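Hands wanted for the Girden gripper build, shared workshop, evenings
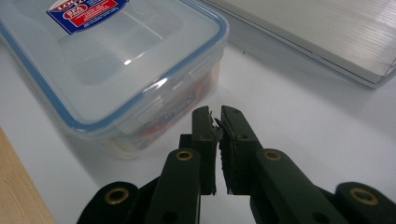 Do I need to know how to code? None needed for most of it, the motor side is covered, we're short of people who can cut, sand, drill and put up with fiddly stuff.

What we're after: two or three people for a home-built gripper project. Started on my kitchen table, now has a bench at Thorlacius (ground floor, the door past the bike racks). Plastic linkages, pivots, grip padding. The padding is the headache right now. Wears, peels, gets redone. If you've ever glued foam to anything and had it stay, please write.

Also useful: someone who keeps notes. Sille Ingvarsson has been doing it but she moves away in April.

Hours: 7 to nearly 10 in the evening, twice a week, not fixed. Miss one, fine, just text.

Pay: 20 an hour for up to 25 hours, then we see. Comes out of a small pot from Pranura, 1176 left in it, so no its not a career. Parts and coffee on us. You get a set of printed linkages to take home if you want to build your own.

Tools on site: drill press, one decent printer, one printer we dont talk to. Bring own safety glasses if you have them.

No CV. Send a few lines on somthing you made or fixed, a photo is nice. Beginners ok, kids over 16 ok with a parent's note.

Write to Hrefna Briem, put Girden in the subject line or it gets lost. Or leave a note in the box at the front desk. Want to hear by 10 Feb 2019.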